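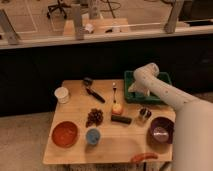 Search this site Enter keywords Go

Minutes – manipulation subgroup, July, 2:00 p.m.

1. Previous minutes
Accepted with one correction: the Gamia baseline was run with the old gripper offsets, so its numbers stay out of the comparison table until it is repeated.

2. Tabletop collection, Ukska protocol
The set now holds 1419 episodes. Of these, 74 have been set aside for checking, mostly for dropped joint readings at the start of a trajectory. The mixed layout stays as agreed: toy food, cups and bowls on the wooden table, green tray at the back right corner within reach of the arm. Bowls and cups are to remain at the front of the table for this block.

3. Cloth in tray
Main item. The policy trained on rigid objects lowers the gripper to a fixed height above the tray floor. With cloth this gives contact but not always a hold, and the contact alone has been scored as a grasp in part of the data. Proposed labels are "contact", "hold" and "lift", scored separately. Lift requires the cloth to clear the tray rim for three seconds.

The side view does not separate contact from hold once the gripper is down in the tray. Motor current will be used for that decision, with the video as a second check.

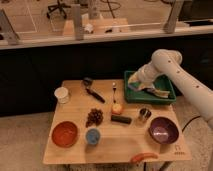

Touran Soltani objected that current is a poor measure when the fingers close on the tray floor, as the reading rises whether or not there is fabric between them. She asked for finger opening to be logged with it and for a set of empty closes as a reference. Agreed. Thirteen empty closes will be recorded at each tray position before relabeling begins.

4. Scoring tool
The Bodnár script reads the new labels but still writes a single success field. Change to three fields. Old files are to be converted, not edited by hand.

5. Ganda comparison
Deferred. The Ganda runs used a different tray depth – results cannot be pooled with ours as they stand.

6. Actions
– Empty closes and finger opening log: Soltani
– Script change and conversion of old files: open
– Review of the 74 episodes: before next meeting
– Draft of label definitions, one page, to the shared folder

Meeting closed 3:10 p.m.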